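About Hilance

Company background

Hilance is a testing laboratory for water meters. We check domestic and light commercial meters for accuracy, pressure loss and leakage, and we issue a test report for each unit. The company was set up by Bongani Buthelezi, a flow engineer who had spent his early career at Makhubela, a pump repair firm, and who still signs off on every calibration procedure.

Most of our customers are small water utilities and property managers. They send us meters taken out of service, meters in dispute, and samples from new deliveries. We do not make, sell or install meters, and we have no ownership ties with any company that does.

Test facilities

The main laboratory is at Skerham. It has two gravimetric benches and one volumetric bench. On a gravimetric bench, water passes through the meter into a tank on a scale, and the collected mass is converted to volume using the measured water temperature. The larger tank holds 1,000 liters and is used for flow rates above 30 liters per minute. The volumetric bench uses a 100-liter vessel with a graduated neck. It is slower, but customers with older specifications still ask for it.

Supply water is recirculated through a constant-head tank. Air is the most common source of error at low flow, so each line is purged and left to settle before the first reading. Readings taken while the line is settling are kept in the raw data file and marked as such.

Reports and records

Every meter is given a job number on arrival and is photographed with its seal intact. The report lists the error at each test flow, the water temperature, the inlet pressure and the combined uncertainty. Records are held in Vikine, our in-house database, which replaced paper job cards one June. The last card was number 642 — it is still in the binder.

Customers may witness a test by arrangement. The benches run from 7:30 a.m., and witnessed tests normally start at 9 a.m. 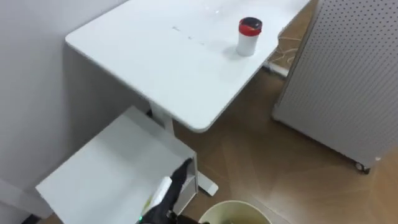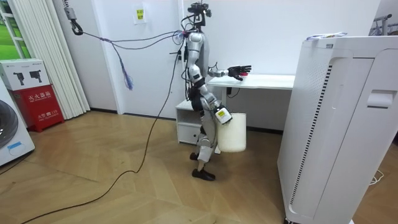
Can a meter be tested without removing it from the property?
We only test meters on our own benches. A field check can show that a meter is far out of tolerance, but the flow is too unsteady for a reportable result.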